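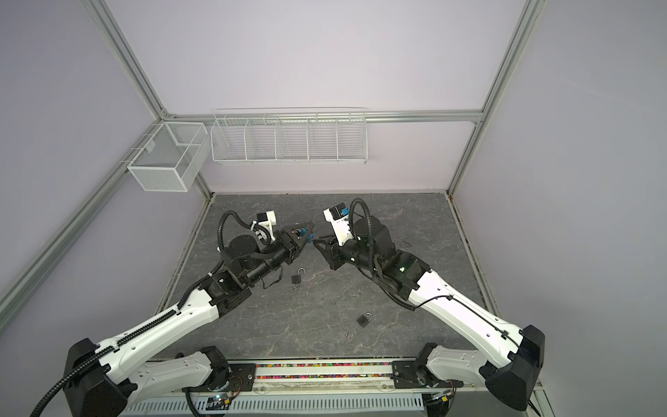

The last bus to Ralia leaves at ten past four, and if you miss it you will be spending the night, which is how I came to know the town in the first place. I had gone up for an afternoon to buy quinces. I stayed until Wednesday.

It is a place of 1,871 people, according to the sign on the way in, and I would guess that most of them have an opinion about jam. The old Quintero orchard runs along the river flats below the main street, and every June, when the fog sits in the valley until nearly lunchtime, people drive in from as far away as Dukari to fill the boot with whatever is left on the trees. Quinces mostly, a few late apples, and medlars if you know to ask (and if you don't mind eating something that looks well past its best, which I have come round to over the years).

Isamu Aoki has looked after the orchard for longer than he cares to work out. He came for a season of picking, liked the cold mornings and the quiet, and kept putting off the trip home. There are 383 trees on the place now, and he can tell you which ones sulk after a dry spring and which ones the cockatoos go for first. "The ones by the gate are spoiled," he told me, pouring tea from a thermos that had plainly seen a few winters. "Everybody talks to them."

I asked him what people get wrong with quinces and he thought about it for so long that I wondered whether he'd heard me. Impatience, he said at last. They want the colour straight away and turn up the heat, and then they're scraping the pot. His own go into a very low oven before bed, cut in quarters with the skin left on, with sugar, water and a strip of lemon peel, and he takes them out after six hours, when he gets up to light the fire. I have tried it at home since, in a much less reliable oven, and the kitchen smelled so good in the morning that I ate breakfast standing up beside the tray.

There is a bakery in town that puts them in a tart – go early – and the pub does a quince and lamb pie on cold nights that I would happily drive back for. The walk out to Tarkik, the next village along the river, takes most of a morning if you stop to look at things, and I always do. Take a coat, and a bag with strong handles.

Isamu locks the orchard gate at four. If he's up a ladder, wait by the shed and he'll come down.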